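4. Findings: Cloth in the Workroom

4.1 The cart as a piece of furniture

We began the Luik survey expecting to write mostly about shelves. The question we took to the 13 workrooms in Drastham was a plain one: where do people put things when a room has to serve several kinds of work in the same week? Fixed shelving gave us a fair amount of material. The rolling cart gave us far more, and it quickly became the piece of furniture we looked for first when we walked into a new room.

Our count came to 61 carts. Most were metal, most had open wire shelves, and nearly all had drifted away from the job they were bought for. A cart bought for paint now held paper. Two carts listed together in one inventory had ended up at opposite ends of a building, one with tools and one with tea towels. We found this delightful, and it also made our original coding scheme useless. The scheme sorted carts by purpose. In September we dropped it and started sorting by what was on each shelf, what was hanging from the rails, and what could be seen from the door. The Rikier furniture index, which we had used for the shelving, has no entry for anything that hangs, so we added one.

Hanging cloth deserves the attention. A wire cart has no sides, and everything on it is on show from every direction. A length of fabric over the top rail changes that at once. It gives the cart a front. It also brings a pattern into rooms that otherwise have very little of it, and the patterns people choose are wonderful: checks, stripes, old curtain prints, and a great many flowers. The cart in Figure 1 is a good example of the type we came to call "half-dressed," in which the cloth comes well down the cart but leaves the lower shelf open. Large orange, coral, yellow and purple blooms on white hang beside and above red plastic bins, and the two reds and oranges sit together very happily.

Half-dressed carts were the most common kind in our survey among those with any cloth at all. Full-length covers were rarer. Users told us in conversation that long cloths catch on the casters, and that they like being able to read the lower bins from across the room. Several also said they had simply used the cloth they had. We believe both accounts. In our notes, cloth length tracks the size of the fabric at hand at least as well as it tracks what is stored behind it.

Bins are the other half of the arrangement. Where a room had settled on one bin color, people spoke of the cart by that color ("it's on the red one"), even when the cloth was the brighter thing on it. We had guessed the cloth would win. It rarely did, and we would love to see this checked in rooms larger than ours.

Figure 1. Half-dressed wire cart with a floral-print cloth and red plastic bins, standing near a workbench and lamp.
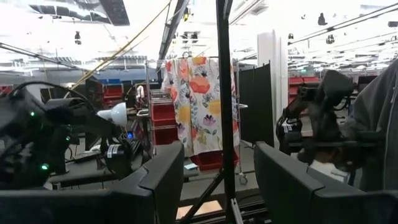

4.2 From hanging to handling

Cloth on a cart stays more or less where it is put. Loose fabric on a work surface is another matter, and the second part of the survey, which we named Over after the way people throw a cloth over whatever is nearest, dealt with pieces that were picked up, moved, folded or set aside. We logged 200 such pieces. Garments, towels and unsewn lengths were all included, as long as they were in a workroom and somebody could tell us where they were meant to go.

We recorded three things for each piece: its state when we first saw it (flat, folded, hung or bunched), the features that could be found without unfolding it, and the place it was meant for. The middle item turned out to be the most interesting. A bunched fabric hides its outline, so the usual words for it (sleeve, hem, corner) are of little help until something gives the shape away. Seams do that job beautifully. A curved line of stitching tells a practiced eye a good deal, even in plain fabric with no print to follow, and a thin seam along a free edge shows where one layer stops and another starts. Figure 2 has both, on a medium gray piece gathered into a rounded fold with a taller flap standing up behind it. We logged it as bunched, with two seams readable, and left the garment field blank.

Blank fields were allowed, and we would urge anyone repeating this work to allow them too. In the first week our sheets asked for a garment name every time, and we got one every time, including for pieces that were later unfolded and found to be something else altogether. Once the sheet had room for "cannot tell yet," the names that were given became much more reliable.

Figure 2. Gray fabric in the bunched state, with a curved stitched seam across the upper fold.
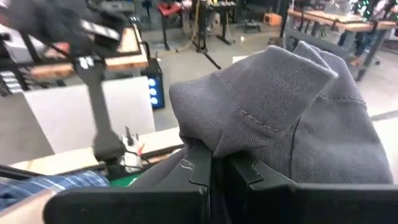 Color mattered less than we had supposed. Printed pieces were easier to talk about, and people remembered them with real affection, but the print was of little use in finding an edge. A large flower crossing a fold can look whole from one side and broken from the other. Plain pieces, and grays above all, sent people straight to the stitching and the surface of the cloth. One participant sorted an entire bin of dark towels by running a thumb along the hems and was quicker than we were at writing it down.

Place was the last item on the sheet and the hardest to settle. Asked where a piece belonged, people gave a shelf, a bin, a hook, or quite often the rail of a cart. Rails came up so regularly that we went back to the cart records from the first part of the survey and added a note for each cloth: put there as a cover, or hung there on its way to somewhere else. For many of them the people in the room gave us both answers. A cloth set down in passing had stayed, had begun to hide the shelves behind it, and had become the front of the cart.

We have kept these pieces in both sets of records and marked them with a cross-reference. Section 5 takes up the shelves again, beginning with the four rooms where carts and fixed shelving share a wall.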